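**Monthly check, laundry and folding room, ground floor**
Month: April
Checked by: Trefor Bellis
Start 2 p.m.

I use the same list as last month, only I put the floor part first, as it was asked. "OK" means I looked and found nothing to write. Where I write a comment, please read it also if the mark is OK.

## A. Floor and walking ways

- [x] Floor dry in front of the washers. OK
- [x] Door to the corridor opens fully. OK
- [ ] No cords across the walking way. **Not OK.** The cord of the Jesteck iron goes from the socket to the board at the height of the ankle. I moved the board closer to the wall for today, but the tape mark on the floor is still in the old place. Somebody must make the mark new.
- [x] Drain cover sits flat. OK
- [x] Wastebasket against the wall, not in the way of feet. OK. Please only lint, threads and paper in it. Last month there was a battery.

## B. Washers and dryers

- [x] Washer 1 (Dreneo), hose and clamp. OK
- [x] Washer 2 (Dreneo), hose and clamp. OK, but the clamp has a little rust. I will look again next month.
- [ ] Dryer lint filter clean. **Not OK.** The layer was thick like felt. I cleaned it at 2:20 p.m. The filter must be cleaned after each load and the person who takes the load out should do it, also when the load is small.
- [x] Dryer air pipe not bent. OK
- [x] Emergency switch tested. OK, both machines stopped.

## C. Cloth and garments

This part has the most comments, and I ask for patience with it. We have many mixed pieces now, strong colors together with white, and they need more attention than the plain towels.

- [x] Colors sorted before washing. OK, with comment. Red and orange pieces must go alone or with dark things for the first two washes. If a piece has white and red in it, use cold water and do not leave it lying wet in the drum.
- [x] Seams looked at before folding. OK
- [ ] Loose threads cut. **Partly.** I found long threads on two pieces from the lower shelf. A long thread can go around the drum axle, so please cut it with scissors and do not pull it.

When you check a seam, let the piece hang down freely and look along the line from one end to the other. On the table the folds hide a small hole very well. Wrinkles are not a fault and do not need to be written down.
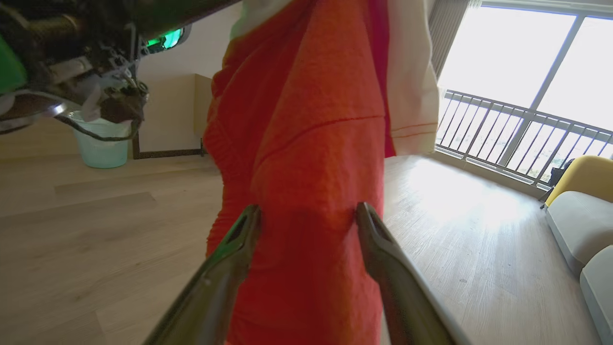

Also look at the lower edge of each piece, where the stitching is most often open. If you can put a finger through, the piece goes in the repair bag with a paper note, and it does not go back to the shelf. The repair bag is the Flulau bag on the hook. It was almost full today.

- [x] Pockets emptied. OK
- [ ] Repair bag sent away. **Not OK**, see before. Rosser takes it when we call them, they do not come alone.

## D. Cleaning products

- [x] All bottles closed and with label. OK
- [x] Bleach on the lowest shelf, apart from the others. OK
- [ ] Gloves available. **Not OK.** Only left hands in the box. Order number for the new ones is 891, size medium.

## E. Fire and first aid

- [x] Extinguisher in place, seal not broken, tag 189. OK
- [x] First aid box complete. OK. The burn gel is good until next spring.
- [x] Iron off and cold at the end of the check. OK

## To do before the next check

1. New tape mark for the ironing board.
2. Call Rosser for the repair bag.
3. Order gloves, both hands.
4. Hang a note about the lint filter on the dryer door, at the height of the eyes. The old note was behind the door and could not be read.

Points 1 and 4 I can do myself if I get the tape. For point 3 I need a signature.

T. Bellis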